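When Zanele Ngcobo and Giang Hà got serious about money, they did it at the kitchen counter of their rental in Clermont, with a pot of tea going cold and a shoebox of statements between them. They'd been together long enough to share a dog and a car, but they had never once told each other what they owed.

"I thought his number would be terrible," Zanele told me, laughing. "Then I added up mine."

Hers came to three credit cards and a store account she'd opened for a discount on a winter coat. His was a single car loan, with a payment of $535 a month that he'd stopped noticing years ago (it went out on the first, and he simply lived on what was left).

## One account or two?

They'd read all the usual advice about merging everything, and it made them both a little queasy. Giang's parents kept one checkbook and argued over every line in it. Zanele's mother kept her own savings until the day she retired, and was proud of it, too.

So they settled on something in between. The rent, groceries, utilities and dog food come out of a joint account. Each of them pays in a share based on income, and whatever is left over stays private - no questions, no raised eyebrows about shoes.

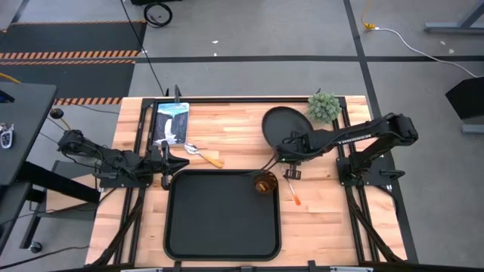

## The Sunday sit-down

The part I liked best, and have since borrowed for my own house, is the weekly check-in. It takes them five minutes when things are quiet and a good deal longer when the car insurance is due. They open the joint account, read through what went out, and move $135 into a savings account they named Anau, after a place they'd both love to see someday.

In July they missed two weeks running, and Zanele says she could feel the old habit creeping back, that small flutter before looking at a balance. They started again the next Sunday and left it at that.
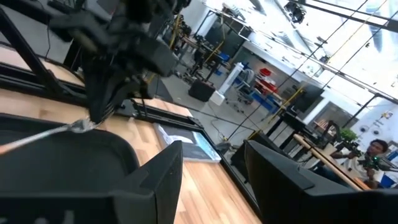 *Fork-like utensil and tabletop, up close.*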